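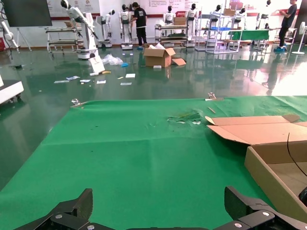 Forough Ahmadpour bat nach der letzten Durchsicht darum, den Punkt Greifkraft vor die Kollisionsprüfung zu ziehen, weil der Planer sonst noch mit den alten Grenzwerten rechnet. Ist übernommen, siehe Punkt 3.

Prüfliste Softwarefreigabe Packzelle Provberg
Stand: 2018-01-25
Planer: Virkmont, Build 192

1. Not-Halt wird in der Steuerung als Ereignis geloggt
i. O. Der Zeitstempel stimmt jetzt endlich mit dem der Bahnplanung überein. Sehr schön!

2. Handkamera: Kalibrierung geladen, Prüfsumme stimmt
i. O. Die neue Routine von Mahmoudi ist eine echte Freude - ein Aufruf, und die Transformation zum Flansch steht.

3. Greifkraft begrenzt, Grenzwert vom Planer gelesen
i. O. Bitte nach jedem Neustart den gelesenen Wert im Log kontrollieren, der Parameterserver startet manchmal später als der Planer.

4. Kollisionsmodell: Tischfläche und Klemmen am Tischrand eingetragen
Mit Auflage. Sicherheitsabstand von 5 auf 31 mm erhöht. Die Klemmen sind schmal und glänzen, da bekommt die Tiefenschätzung gern Löcher.

5. Erkennung offener Kartons samt Laschen

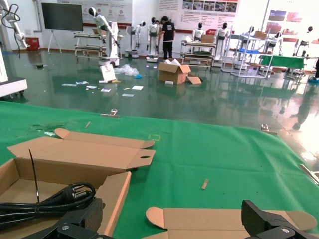
Mit Auflage. Flach liegende Laschen ordnet die Segmentierung noch zu oft dem Tisch zu, hochstehende klappen prima. Mehr als 106 Ansichten sind neu annotiert, das nächste Training läuft im Februar. Bis dahin Annäherung nur von oben.

6. Kabel im Karton als verformbares Objekt markiert
Offen. Die Klasse gibt es, der Planer ignoriert sie aber noch. Ticket liegt bei Sordale.

7. Personen im Hintergrund: Geschwindigkeit wird reduziert
i. O. Im Simulator in allen Durchläufen ausgelöst. Am realen Arm vor der Freigabe wiederholen.

8. Rückfall auf letzte stabile Version
i. O. Geht jetzt ohne Neustart der Steuerung - darauf habe ich mich am meisten gefreut!

Ergebnis: Betrieb mit reduzierter Geschwindigkeit freigegeben, Punkt 6 zur Wiedervorlage.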